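Lenni Kemppainen is talking before I've got my coat off. He has found a misprint in a hymn book from 1714, two pages bound the wrong way round, and he wants me to hear what happens when you sing it as printed. So he sings it. It's terrible and wonderful, and he laughs so hard at the last line that he has to sit down.

Lenni leads the Tumstead Singers, a choir with no auditions, no uniform and, until a couple of years ago, no tenors. They meet at seven in the evening and go on until someone's bus is due. When he took over there were 40 names on the list and half of those never came. Now there are 150, and on a good night you can hear them from the fish shop.

"I moved to Sarnport for a job in a boatyard," he says. "I knew two people and one of them was my landlord. I joined a choir to get out of the flat. I couldn't read a note! I stood next to a big bass called Fallahi and sang whatever he sang, including his mistakes."
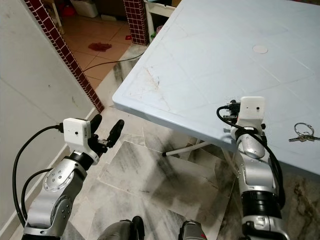 The pale blue table.

He still doesn't teach from sheet music for the first month. Everything goes in by ear, a line at a time, the way his grandmother taught him songs at Tarkolano, and he is evangelical about it. "If you give people paper they look at the paper. Give them a tune and they look at each other. You get the breathing for free, because they can see when the person opposite is about to go."

I ask about people who say they can't sing, and he's off again, up on his feet.

"I love those people! They've usually been told it once, by a teacher, when they were eight. So we hum. Anybody will hum. Then I ask them to open their mouths a bit, and by then it's too late, they're singing."

The low parts are his great passion. He thinks most choirs waste their altos, giving them one note to sit on while the sopranos have all the fun, and he rewrites arrangements late at night to put it right. There's a lullaby in the current programme where the altos carry the tune from start to finish and the sopranos get a sort of soft ticking underneath. I heard a bit of it and had goosebumps down both arms.

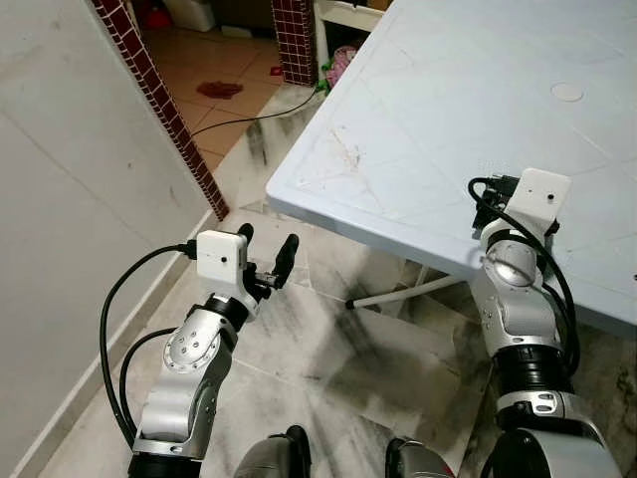 Rounds come next, and Lenni could talk about rounds all day. He starts new groups on them in the first week, well before any proper harmony. "It's one tune. You only have to learn one tune, and suddenly you're in four parts and it sounds like a cathedral." Hard surfaces help, he says, and he claps once to show me what a marble floor and a plain grey wall give back. Carpet is his enemy. He once led a whole concert in a carpeted hotel lounge and says it was like singing into a jumper.

The next big date is in June, when the singers join up with two other choirs on the quay for an evening of sea songs. Lenni has been collecting verses from anyone who'll share them, and he's particularly pleased with one about a herring that gets elected mayor.

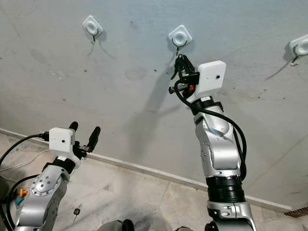
White hooks along the wall.

Does he get nervous? "Every time. My knees go. Then they come in on the first chord and I forget I've got knees."

He'd like to start a daytime group as well, for people on shifts and parents with babies, and he has already picked the first song, a silly one with plenty of stamping. Before I leave he makes me learn it. I've been humming it ever since, slightly flat, and I'm going along next week to stand near the altos.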